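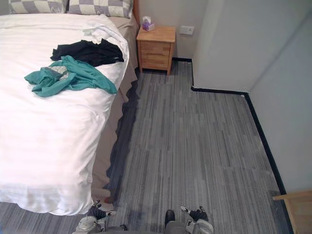 I've had the Ellau duvet since February, so I think I've earned an opinion by now. I bought it after years of putting up with an old feather one that had gone flat in the middle and lumpy at both ends, and I'd been looking at the Hasance as well, which has a fancier box and a much sillier price. In the end I went for the Ellau in plain white, king size, and I'm mostly very pleased with it.

First thing to say is that it's big. Properly big. I like a duvet that hangs over the end of the bed, and this one does, with plenty to spare for those of us who share with a cover thief. The other side of that is that it's a pig to get into the machine. Ours is an ordinary-sized one and I had to kneel on the duvet to get the air out before it would go in (and then it came out in the shape of the drum and sulked for an hour). If you've got a launderette nearby with one of the large machines, I'd use that.

Warmth is spot on for spring and autumn. We had a cold week just after it arrived and I did end up with socks on, but I'm always cold so take that with a pinch of salt. My other half was kicking it off by 2 in the morning. It doesn't rustle either! The Skullon one in the spare room sounds like someone eating crisps every time you turn over, and guests have mentioned it.

It does rumple. I've seen reviews going on about how it "falls beautifully smooth" and I'd love to know what they're doing, because mine has soft creases in it five minutes after I've shaken it out. I don't mind, I think a white bed looks nicer a bit rumpled, and I've got big grey and off-white checked pillowcases at the top so the eye goes there anyway. But if you're after the hotel look you'll be ironing, and I am not ironing a duvet.

White was a gamble. I use the bed as a sorting table for clothes, a thing I've done since I was a student and won't be stopping now, so there's nearly always a heap of something on it – black things, teal things, whatever's been worn once and isn't ready for the wash. No dye has come off on it so far, and I've been careless. I did get a small tea mark near the corner in the first month, and it came out with cold water and washing-up liquid, before you ask.

The filling has stayed put better than I expected. There's one square near the foot that feels a bit thinner than the others, and I give it a good shove every time I change the bed. The stitching is neat, and I've only found one loose thread, which I snipped.

What I'd change: the care label is enormous and scratchy, and it always ends up by my chin. I cut it off in the end and now can't remember what temperature it said. I'd also like corner loops, because the Stöcker set I had before came with them and they do help if you use a separate cover.

I paid 50 pounds in the sale. At full price I might have dithered, and I wouldn't have gone near it at what Hasance are asking for theirs. If you want something warm and quiet that covers the whole bed, have a look at it. I'm tempted to get the lighter one for summer, if I can work out where on earth to keep this one while it's off the bed.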